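4.2 Equipment planning and cost per station

The budget for the second phase was prepared in February, before the final number of stations was known. We had to decide between one well-equipped station and several simple ones. The first plan, which followed the practice at the Rees site, put almost all of the money into the arm and left very little for the gripper, the fingers and the work surface. After the pilot we changed this division. The arm is still the largest item, but its share of the station cost went down to 70 percent, and the remaining part is now planned line by line.

Three offers were compared. Trirnden offered a complete station with a table, a fixed camera mount and a service contract. Flakari offered the arm and the controller only, with a shorter delivery time. The third offer, from Firnard, was for used arms, and we excluded it because spare parts could not be promised for the whole period of the project. All prices in this section are those valid on 3/7/25 and do not include tax or shipping.
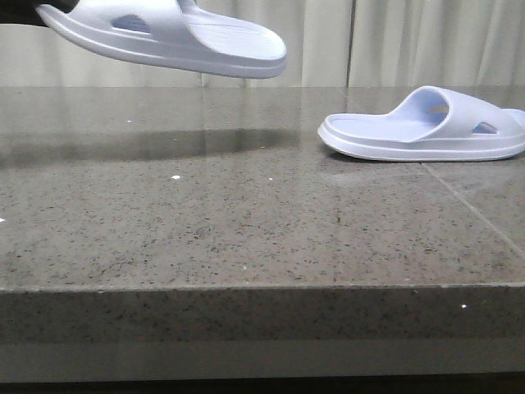
Figure 7. Handling of a pair of slide slippers at one station.

The largest error in our first budget was in the gripper fingers. We had treated them as a part of the arm, with the same lifetime, and so no money was reserved for replacing them. In household and footwear tasks this assumption is not suitable. A slipper such as the one in Figure 7 is held by its heel end, with the rest of the shoe extending freely in the air, so the load on the fingers is not centered. In the revised plan each station receives five sets of fingers per year, at a total of 845 dollars, and the sets are ordered together with the arm in order to avoid a second delivery fee.

The second correction concerns the table. The Trirnden table has a matte surface and is priced as part of the station, and it cannot be removed from the offer. For the Flakari option we may use furniture that is already present, which reduces the cost, but then the surface is different from one station to the next. A polished stone top, as in the same figure, gives reflections and a dark area under the lifted object, and time for adjusting the camera settings must be planned for such a station. We entered this time as labor, up to 16 hours for each station. With this amount included, the difference between the two offers becomes much smaller than it seemed from the price lists.

We therefore selected the Flakari arms for the stations which are placed in furnished rooms, and one complete Trirnden station as a reference. Test objects were given their own budget line. They are cheap, but they should be bought in one order - the color or the shape of a product can change between seasons, and a later replacement may not match the earlier recordings. The service contract was taken only for the reference station. For the others, a fixed reserve is kept until the end of the phase, and its use is reported in Section 6.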